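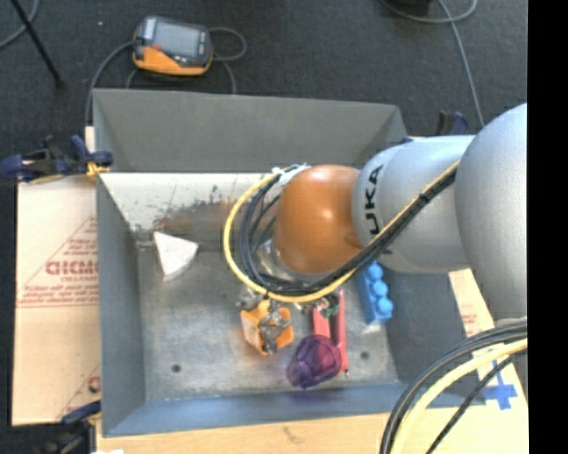 Which speed limit applies while a person is teaching points inside the cell?
The limit is 200 mm/s at the tool flange, in manual reduced speed mode, with the enabling switch held. Collaborative settings do not raise it. This is a Zavness site limit and applies to every arm in the building.

Who may change a payload value?
Cell leads only. Danang Harahap keeps the list for the day shift and Anisa Goh for the night shift. Enter the old value, the new value and the program name in the change log before the first automatic cycle.

How often are dress packs and cables inspected?
Every 700 operating hours, and after any collision stop. Check for rubbing at each joint, missing ties and kinks near the wrist. Move each axis through its full working range at reduced speed during the check. A cable that pulls tight at any point fails.

Is a clamped bin acceptable as a fixture?
It is acceptable for trials with parts up to 17 kg in total. Production cells need a bolted fixture. Check clamps at the start of each shift and record the check on form 37.

Where should the teach pendant be kept between sessions?
On its hook outside the fence. A pendant must not be left inside the working envelope in automatic mode, and its cable must not cross a walkway.

What happens after an emergency stop?
1. Find the cause.
2. Confirm that the cell is clear of people.
3. Reset from outside the fence.
4. Run one cycle at reduced speed.

Do mixed-part picking trials need a separate risk assessment?
Yes, if the gripper, the fingers or the heaviest part has changed. A new part of the same weight class and without sharp edges is covered by the existing assessment. Send unclear cases to Ferenc Bognár before the trial is scheduled.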